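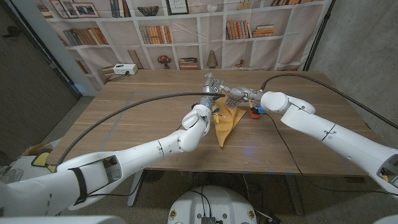
Section 3: Folding and Storing Your Clastel Table Cloths

Welcome back! By now you have washed your new cloth once (Section 2) and you're ready to learn the long fold, the one we use ourselves for nearly everything that has to fit in a narrow drawer or sit at the corner of a table looking nice. It takes a little patience the first few times. After that your hands will know the way, and you can chat with whoever is in the kitchen while you do it.

These steps suit all the square cloths in the Grarwood range, whichever color you chose. The round cloths have their own page at the back of this guide.

Before you begin

You will want a flat table, wiped clean and well dried. If your table is polished or slippery, a few strips of pale masking tape laid out in a rectangle will give you straight lines to work to (peel it up slowly afterward). Move any pots, cups and small things far enough over that a swinging corner can't catch them.

Caution: Keep the cloth away from lit candles, hot pans, and any power strip or plug on the table. Never drape it over a cord, even for a minute.

The long fold

1. Spread the cloth with the care label facing up and one corner pointing toward you. Smooth it from the middle out to the edges with the flat of your hand.

2. Take the left corner and bring it over to the middle. Do the same with the right corner, so that the two meet. You should now have a point at the near end, rather like a kite.

3. Bring both long sides in to the middle once more. The point will get narrower and a bit thicker, and if one side wants to creep over the other, let it. A finger's width makes no difference.

4. Tuck the far corner underneath. You now have a wide end and a narrow tip.

5. Press along the whole length with your palm, working from the wide end down to the tip, and count to 15 before lifting your hands. Linen likes to be told twice, so repeat this if the layers spring up.

Note: If the fold looks lopsided, open it all the way out and go back to step 1. Trying to nudge it straight from halfway usually makes things worse, as we have learned over a good many afternoons.

Putting it away

6. Slide one hand under the wide end and the other under the middle, and lift the two together.

7. Lay the cloth flat in the drawer. You can stack up to 3 cloths, turning each one the opposite way from the last so the pile stays level.

8. Refold your cloths every so often along fresh lines, particularly the ones you save for company. Creases left in place from one June to the next can be stubborn to iron out.

Caution: Do not store a damp cloth. If it feels cool against your cheek, hang it up and give it another hour.

Using a Rerkoveo drawer liner? Put it in with the smooth side up. The ribbed side leaves faint lines on the lighter colors, and they are a nuisance to press out.

For stains, fraying and loose hems, please turn to Section 4.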